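Print this page | E-mail this page

May
By the Rastov Textbook Desk

CHAPTER 4
Sorting at the Table

Most lost things in a household get lost on a flat surface. Not in a drawer, not under a bed. On a table, under a shirt, while somebody is talking. So this chapter starts at the table and stays there until section 4.3.

What you need before reading on: the fold from Chapter 2 (sleeves in, thirds, half) and the word "station." A station is one table, one kind of job, two people at most. If you skipped Chapter 2, go back. It's short.

First idea — clothes take more room than you think. A garment laid down any old way has sleeves going everywhere, and it hides its own pockets. Small items slide under it. Students in the Plosetetti course were given 75 minutes to clear a mixed table, and the slow pairs all did the same thing: dropped the clothing first, then piled bags on and next to it. Then had to lift everything again. And again.

Second idea. Bags are not clothes. A bag has straps, and straps catch. On a sleeve, on a chair, on your arm as you reach over. Tuck the strap under before you put the bag down. Takes a second.

Third, the cover. A dark or strong color on the table makes pale fabric easy to find and black things hard to find. Plan for it. Black goes nearest to you.

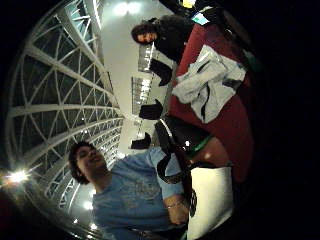
Fig. 4.1. Two people at a table with a red covering, a light-grey garment and a glossy black item with green trim.

Look at the garment in Fig. 4.1 for a minute before going on. Creased, sleeve-like sections folded over each other. Which end would you pick up first? Write it down, you will need it in Exercise 2. There is no trick to it, but people do disagree, and the disagreement is usefull.

Note also the two people, one on the far side. Working across a table is fine for folding a sheet and poor for folding a shirt, where one of you always has it upside down. In section 4.2 we compare same-side and across-the-table work using the Zutier cards (155 to a set, so share).

Words for this chapter: lay-down, shake-out, strap tuck, edge pile. An edge pile is anything parked at the end of the table "for now." The Samuel house inventory, which we use thru the rest of the book, lists 3,000 items, and 37 of them turned up in edge piles. Keep that list handy.

Before section 4.1: clear one table at home. Any table. Time it. Bring the number to class Friday, even if it's a bad one.

4.1 The shake-out begins with the heaviest garment — hold it at the shoulders, arms out, and let it drop.

Contact the publisher | Copyright Rastov. All rights reserved. | Back to top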